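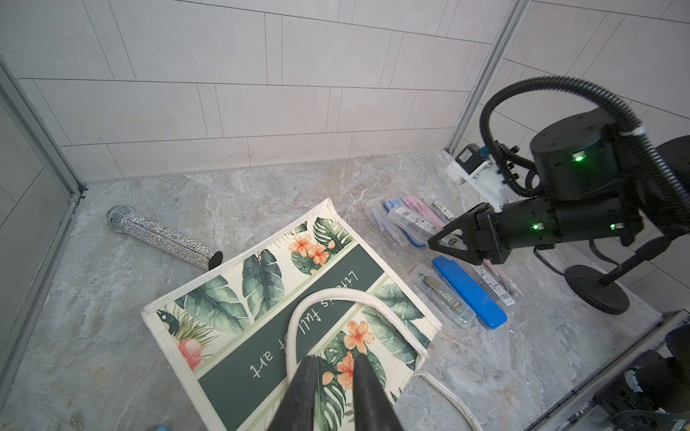 Slide 1. Tote bag, microphone and pencil cases on the table, with both arms over the work.

SPEAKER NOTES: "Packing a bag with two arms", student project, Dillness school robotics club

Slide 1 (leave it on while people sit down)

Good afternoon and thank you for coming. Say the name of the club, say the name of the project. The project is called Corkier. Do not explain the name now, it takes too long and it is only funny for us.

Ask the room: who has packed a school bag this morning? Wait for hands. Then ask: who remembers how they did it? Usually fewer hands. Our students had to think about it for a whole term.

Point at the bag. The words on the green band are "Life is full of art". From this side they are upside down, so read them aloud for the people in the back. The students chose this bag by vote and I was against it, because of the busy print. With all these leaves and flowers the program has a hard time to find where the rope handle begins. They answered me that real bags have prints. I had no good reply to this.

Slide 2 (the task in one sentence)

Read slowly: "Open the bag, put the pencil cases inside, lift the bag by its handle." One arm is for the bag, the other arm is for the cases. There are 2 arms and 2 students to drive them, and these students must talk to each other all the time. This was the real lesson of the first month. At the beginning they were both silent and the grippers met in the middle.

Slide 3 (why pencil cases)

Go back to slide 1 for a moment if somebody asks. There are seven cases. Several are clear, one is bright blue. The blue one is everybody's favourite because the camera finds it so easily. The clear ones are difficult: the program looks through the plastic and sees the table. Mention that the table has a marble pattern, so what it sees through the plastic is also not simple.

The labels help. A pink strip or a barcode gives the program something to hold on to with its eyes. One group wanted to put stickers on all the cases. We discussed if this is cheating. Leave the question open, the public likes to answer it.

Slide 4 (the microphone)

The microphone with the shiny stones belongs to the second task, sorting. It must not go in the bag. The students call this "the thing you leave alone". Because the stones glitter, the picture changes each time the arm moves a little, and this is good practice for them.

Slide 5 (rope)

This is the most technical slide, take three minutes and no more. The handle is thick white rope, braided, and soft. It does not stay where you put it. The students tried first to grip it from the side and then from above. From above is better, but the fingers must come down on both sides of the rope and not on top of it. Show with your own thumb and finger.

Slide 6 (results)

The club recorded 1,000 attempts between April and the school fair. Please do not say "successful attempts", I said it wrong last time and had to correct myself. The failed ones are kept also. The students wrote a short note for each failure, and some notes are better than the programs. Read one: "Took the flower instead of the rope."

Slide 7 (what we would change)

- More time for driving by hand before any programming.
- A second bag without print, to compare.
- Shorter meetings. The Wallner group from the other campus had half of our hours and was nearly as far.

Slide 8 (thanks)

Thank Plemason for the room and the tables. Thank the parents. Questions now, maximum ten minutes. If they ask about the price, say that I will answer after the talk, by the door.

Dillness school robotics club | Contact | © 2023 | Back to top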